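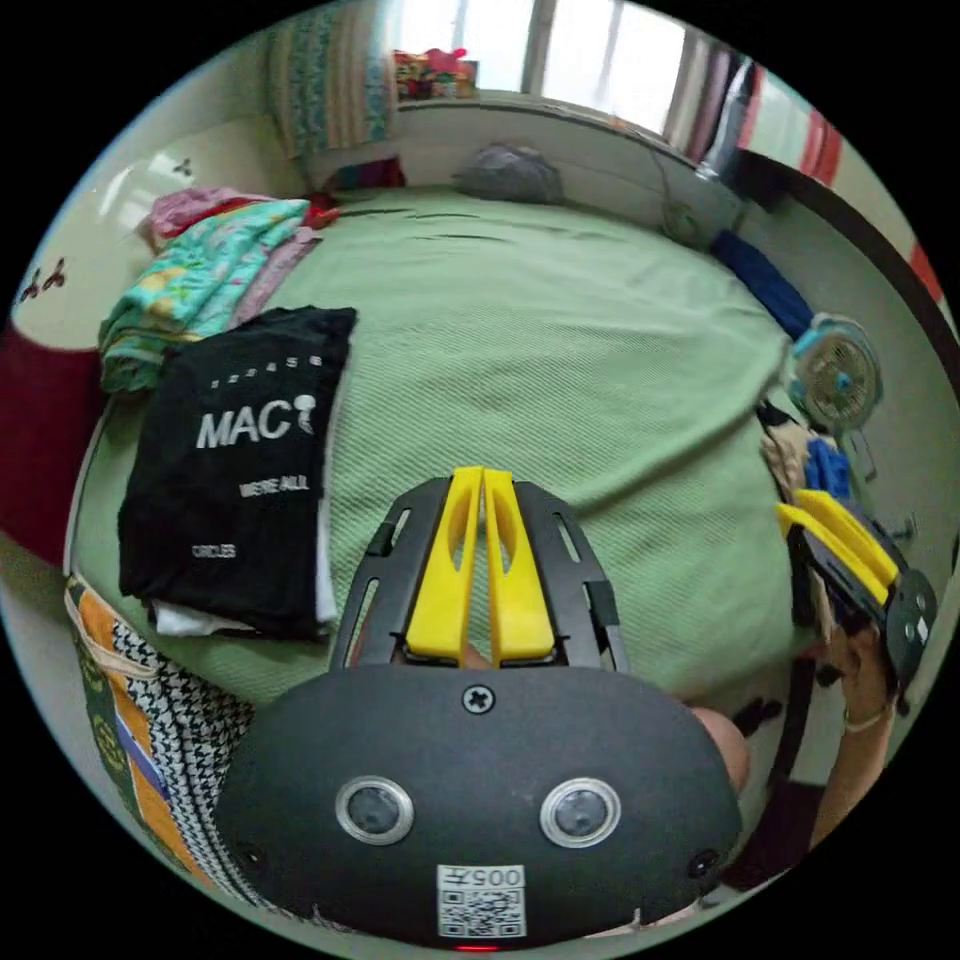
Two grippers held over a bed with folded clothes on it, among them a black T-shirt printed "WE'RE ALL CIRCLES."

Westance Opens Equipment Planning Service for Home-Task Robotics Buyers

HUSTPORT, 1 November 2022 - Westance is pleased to welcome its first customers to a planning service for teams that are getting ready to buy hand-held grippers and would like a little friendly help before the purchase order goes out.

The service grew out of many long and very enjoyable conversations with labs and small companies working on laundry folding and other everyday chores. Most of them had a good idea of what a gripper costs. Fewer had set money aside for spare fingers, replacement cables, storage, or the hours it takes to check a recording once it has been made - and those are the lines that tend to turn up late in the year, when the budget is already spoken for.
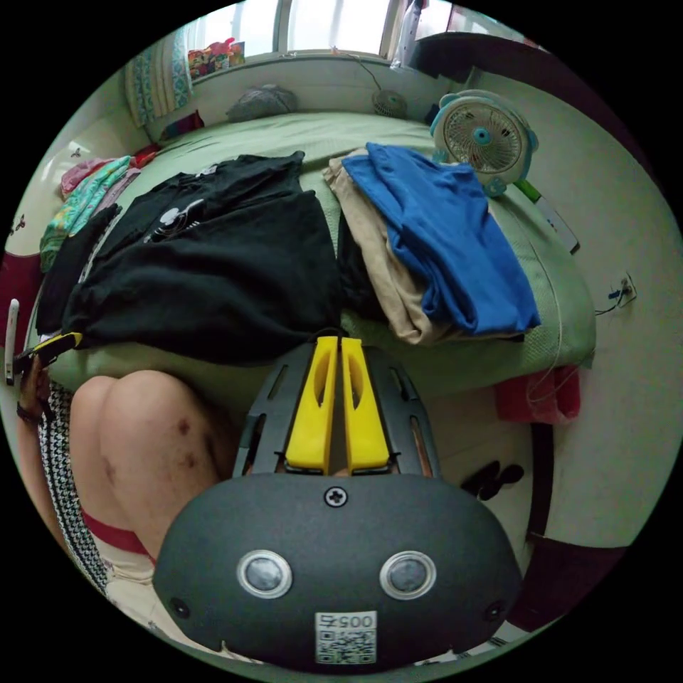 Yellow gripper fingers and a bed with clothing on it, in daylight from the window.

Each customer receives a written plan covering 6 months of work, with equipment listed by home and by operator. Planners at our Ilten office go through it with you line by line, and they are happy to go through it again if your numbers change, as numbers so often do. The plan costs $165 per operator, and a full starter review for a team of up to five people is $1,015. Both prices include a follow-up call.

Folding is where we suggest most teams begin their estimates. Clothes are easy to come by, a bed makes a perfectly good work surface, and a session can be set up in an ordinary bedroom without renting anything at all.

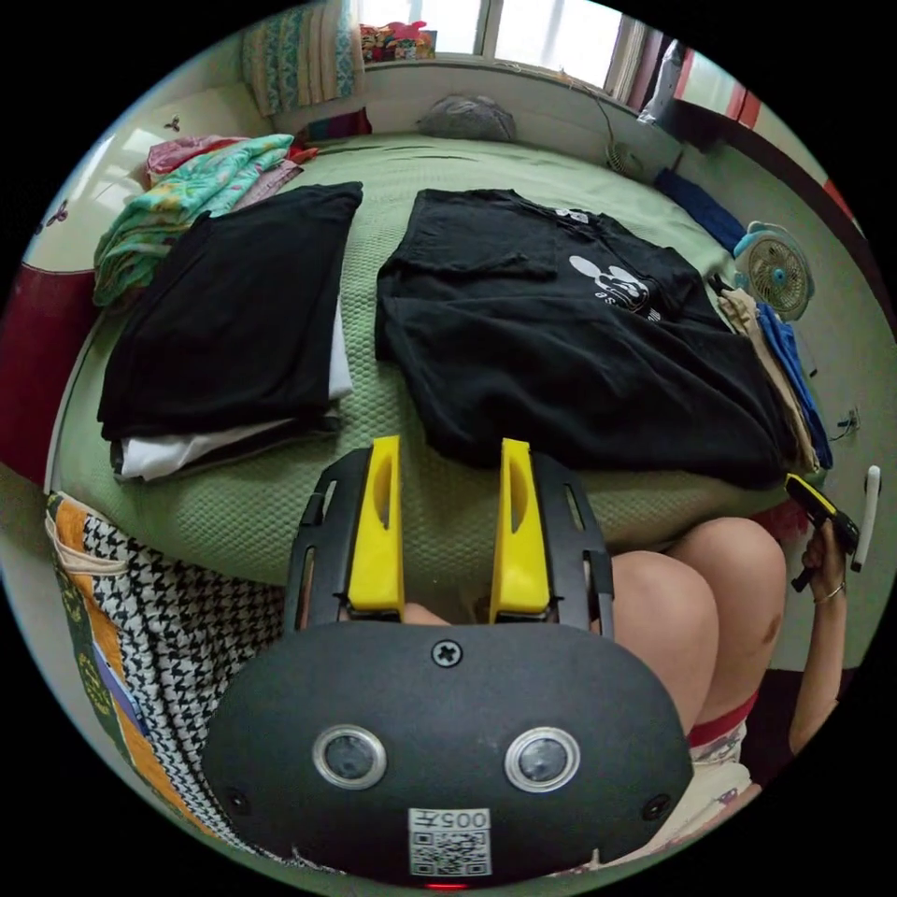

A black T-shirt laid out on a green quilted bedspread beside a stack of folded clothes.

Bookings are open now through the Hustport and Ilten offices. Our Stockdale office will begin taking them in February, and teams nearby are warmly invited to put their names on the list before then.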